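About the Fodotholm Robotics Club

Home | About | Join | Calendar | Contact

Hi! I'm Kwan-ho Chuang. I teach physical science and one very loud section of freshman engineering, and I've been the faculty adviser of the robotics club since it met in the back half of the ceramics studio. The students asked me to rewrite this page because the old one still said we were "a new club for fans of remote control cars," and they're right, that had to go.

So who are we? We're a student club at Fodotholm School, open to anyone in grades nine through twelve, and what we mostly do is teach robot arms to pick things up and put them somewhere else. That sounds small. I thought it sounded small too, back when Elis (our first club president, who has since graduated and still emails me solder recommendations) came in and said she wanted to stop building wheeled robots that bump into each other and work on arms instead. I said sure, how hard can it be to pick up a ball? Well. We spent that whole spring finding out.

How we got here

The club started out as a competition team. We built a new robot every fall, took it to a regional meet in March, usually lost somewhere in the middle rounds, and then pulled it apart for the motors. There was a lot to love about that. The kids learned to cut metal and wire things neatly, and the van rides were great. But every summer I'd look at the pile of parts and think, they never really got to the interesting bit. All the time went into building, and the programming happened in the last couple of nights on vending machine pretzels.

The arms changed that. We applied for a small equipment grant, got it on the second try, and bought a pair of arms that stay put all year. They get repaired, they get rewired, they get fussed over, but they don't get taken apart at the end of the season. That means a ninth grader can show up in the fall and be moving a real arm on day one, and a senior can work on the same problem long enough to get good at it.

We named the whole project Animlow. I've been asked where the name comes from and I have heard three different explanations from three different students, so I'm leaving it alone.

What we do in a normal meeting

We meet after school in the engineering room, and the first stretch is always a bit of a mess -- backpacks everywhere, somebody finishing a sandwich, somebody asking whether the printer is free. Then we split up. One group goes on the arms, one group works on code at the laptops, and the rest do whatever needs doing, which might be printing a part, writing up the log, or cleaning up cables. There's always cable work. New members tend to be surprised at how much of robotics is persuading a cable to stay out of the way of a moving joint without pulling tight at the far end of the reach.

The job the arms group has been on this year is sorting play food and other small stuff, in and out of a bin. We like play food because it's cheap, it's tough, and the shapes are all wrong for each other. A ball wants to roll off as soon as you touch it from the side. An eggplant is fat at one end and has a slippery skin, so if you grab it at the wrong spot it squirts out like a bar of soap. And then there's anything thin and floppy lying flat on the table, which is its own kind of misery, and I say that with affection.

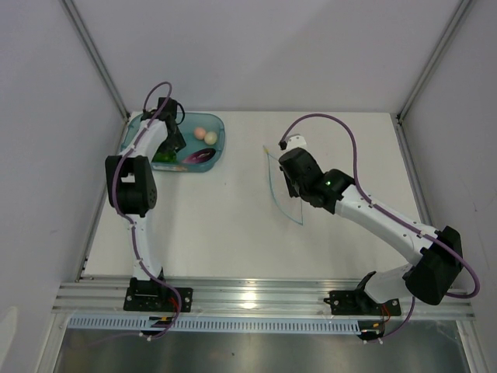 A grab from straight above is the first thing everyone learns. You bring the wrist over the bin, stop, check that the fingers are lined up with the narrow side of the thing you want, and only then come down. The students call the stop "taking a breath." It was Tsao's idea (she's a junior, and she runs the arms group this year), and it cut down on bumping the walls of the bin so much that it's now written on the whiteboard in permanent marker. That was an accident, but we're keeping it.

After that it gets more interesting. With two arms sharing one table you have to think about who goes where. If both of them head for the middle at once, someone's hand goes to the stop button, and there's a lot of yelling. So the second semester project is all about taking turns: one arm works while the other waits folded back, then they trade. The code for it started out as a single line that said "wait," and it's grown into something I need a student to explain to me. I'm fine with that. I'd say that's the point of the whole club, really.

We keep a log of every try, good or bad. As of this writing the log for the current project has 488 entries in it, and if you read through you can watch people figure things out. The early ones say things like "dropped it" and nothing else. By winter they say what was dropped, from which end it was held, how fast the arm was going, and what the writer wants to change next time. I've had parents at conference night read those pages and get a little misty. (Me too, but don't tell the sophomores.)

Do I need to know how to code?

Nope! I get this one more than any other, so let me say it a bit more loudly: you do not need to know how to code, or build, or solder. About all you need is to be willing to try a thing over and over while people watch. Of the kids who joined last fall, plenty had never written a program, and one of them is now our main person for the turn-taking code. She got there by being annoyed at it, mostly.

We pair every new member with an older one for the first 10 meetings. You'll get to drive an arm by hand first, then play back a move you recorded, then write a short program of your own. You'll also learn the safety rules before you touch anything, and they aren't up for debate:

Hair tied back, sleeves up, no dangling lanyards.
One person at the stop button whenever an arm has power, and that person isn't also on their phone.
Hands stay out of the workspace until the arms group lead says "clear."
If you're not sure, ask. If you're still not sure, power it down and then ask.

Where we show our work

We still go to a competition, just a different sort. In March we take part in a manipulation meet with other schools in the area, where each team gets a table, a set of objects and a time limit. This year we came home with a plaque for our notebook, and I was prouder of that than I would have been of a trophy for speed. We didn't win on speed. We were, let's say, thoughtful.

We also put on an open evening at school every spring. Last time 109 people signed the guest sheet, and the line to drive an arm went out the door and past the gym. Little brothers and sisters are very, very good at this, by the way. They don't overthink it. There was a six-year-old who picked up an egg faster than I've ever managed and then asked if there was anything harder.

During the year we go over to the elementary school with a smaller setup, and our members teach a short class there. If you want to see a shy teenager turn into a confident one, hand them a robot and a room of second graders with questions.

What it costs

Joining is free. Everything at the workbench is provided, including safety glasses, though you can bring your own if ours pinch. The meet has a travel fee, and if that's a problem for your family, email me and we'll take care of it quietly. No forms, no explanation needed.

We're always glad to get donations of stuff, too. Right now the wish list has cable ties (so many cable ties), masking tape, a decent label maker, old laptops that still hold a charge, and play food of any kind, the stranger the shape the better. A parent dropped off a bag of plastic vegetables last month and you'd have thought it was a holiday.

Help from grown-ups

If you work in engineering, electronics, shop, or anything close by and you'd like to spend an afternoon with us, please come. We've had a machinist show us how to square up a rail properly, and a nurse who gave a terrific talk on how people hold delicate things, which changed how the students think about grip. You don't have to prepare slides. In fact I'd rather you didn't -- come, watch a few runs, and tell the kids what you notice. You'll need to sign in at the front office and do the school's visitor paperwork first.

How to join

Come to any meeting. We're in the engineering room, second door after the art hallway, and the door is propped open when we're there. You can also leave a note in my mailbox or use the contact page on this site. If you'd like to just sit and watch for a meeting or 2 before you decide, that's completely fine, and there are stools by the window. Bring a snack. If it's something you can share, you'll make friends fast.

Page updated May 10, 2024 by Mr. Chuang, with corrections from Tsao, who took out most of my exclamation marks.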